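Wed 6 May
Cell 2, disassembly bench

Spent the morning on the rules instead of the robot. Angharad wants the bench procedure down to one page before the July review, and the current one is five, two of which are about who may edit the other three. Notes as I go, to be cleaned up by somebody with more patience.

Approach heights first. The old sheet says "slow down near the board." Hefin wrote that and stands by it. Golnar asked him how near, and he held up his hand. We now have a number: anything below 197 mm over the table rails is the slow zone, reduced speed, no blended moves, no fly-by points. It's measured from the rails and not from the case, so that it doesn't change every time we get a different tower. Trefor thinks this is too generous and will cost us cycle time. Trefor may log his objection in the Vumer sheet, where the objections live.

Inside the slow zone, straight down and straight up over the socket. No sideways travel until the gripper is above the rim of the case. That goes for jogging by hand too, and I am writing it here because I was the one doing it on the last build.

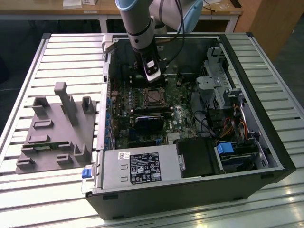 Hover position over the CPU socket, side panel off, fixture tray at left.

Cables. The sheet says "dress cables before start," which everyone reads as "look at the cables." New wording: any harness crossing the board gets either clipped back or marked in the program as a keep-out. Pick one and write down which. The thin black ones are the trouble, as the vision pass likes to call them shadows. Jomar has a keep-out template he made for the Gosix job and it ports over with only mild swearing.

Power supplies. The rule stays as is: unplugged, parked for the full wait, tagged, and we do not open them. Ever. Somebody had penciled "unless quick" next to this in the shop copy. I've erased it and would like to believe it was a joke.

Fixture tray. Must be seated flat on the slats and checked by hand before the program is loaded, not after. Parts go back in their own holder or in the bin, and the tray is not a shelf. Golnar found a hex key in it on Monday, which the robot would presumably have treated as a processor.

Teach mode, one person in the cell, that person has the pendant. We all agree on this and have all, at one time or another, had a second person leaning in to point at something. Hefin suggests a laser pointer. Approved, as long as he buys it.

Force limit on contact: left at the Isia default for now. I don't like defaults on a socket with exposed contacts, but I also don't have data, and "I don't like it" isn't a field on the form. Plan is to run the press test on scrap boards and set the limit from that. Hughes has around 326 of them in the cage and has been asking us to take them away.

Open:
- Who signs off a changed hover point? Sheet says "the responsible person." Angharad says that's whoever changed it. I say that's the one person it shouldn't be.
- Restart after a stop: home first, or resume from where it is? I want home first, every time. Trefor wants resume. See Vumer sheet.
- Page count currently two. Font size has not been touched, whatever Jomar says.

Next: press test setup, then read the draft out loud to Hefin and write down every place he holds up his hand.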